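Skonance says its towel-folding cell is back in service

April 10, 2022

Skonance has put its towel-folding cell at the Blackwood site back to work after a service stop that ran longer than planned. The company blames a drifting camera mount and worn finger pads on one of the 2 arms. Both were replaced, and the calibration was redone from scratch.

The reset starts with one brown microfiber towel laid flat on the white table, with a bin on each side toward the back. The cell has to find the corners before it does anything else. Dark cloth on a white surface is about as kind a test as you could pick, and Skonance has not said how the cell copes with a pale towel on the same table.
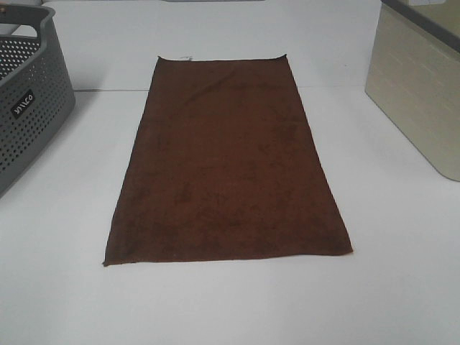 The company claims 912 folds since the restart, with 12 stops that needed a person to step in. It did not say how many of those folds were good enough to go on a shelf - a question customers have been asking since November. Pomer, which supplies the control software, referred questions back to Skonance.

Under the new service plan, the pads get checked every 2 weeks and the camera is realigned whenever the table is moved. That is a lot of care for a machine sold as needing very little. Jurnari, a laundry operator that had been due to take a second cell, says it will wait for the full service log before it signs.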